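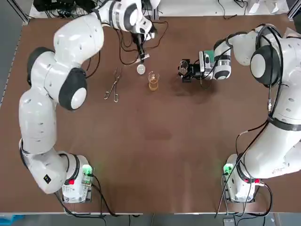 June, Friday, 9:40

Ballot reconciliation, Virkside members' club, share transfer vote. Second pass over the proxy register.

Register as supplied by Corkico: 674 eligible members. Our import gives the same total after removing duplicate IDs. Proxies filed: 126. Five have no signature date. Kept in a separate table and excluded from the quorum run until the club rules on them.

Import script fails on member numbers with a leading zero. Fixed by reading the column as text. Nneka Akande to rerun on her copy and compare hashes.

Quorum under the club's bylaws is 200, present or by proxy. Open point: section 9 says "members in good standing," section 14 says "members." The two give different denominators for the majority — need the club's written answer before the tally sheet is locked. 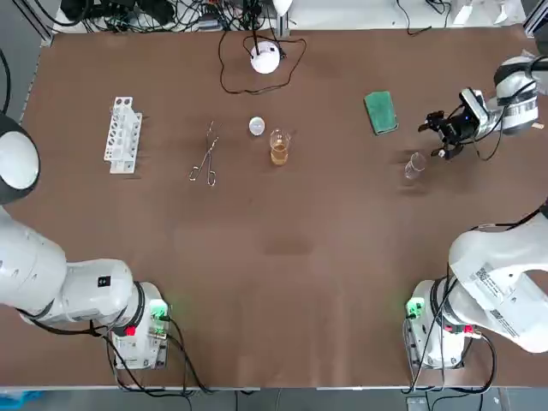 p. 37

11:15. Akande's hashes match for the register but not for the proxies. Difference traced to trailing spaces in the Breruda branch file. Stripped, rerun, match.

Jibrin template still rounds percentages before summing. Switched to raw counts, rounding on output only. Old template moved to archive, do not use.

To do: send section 9/14 question to the club secretary, print blank tally sheets.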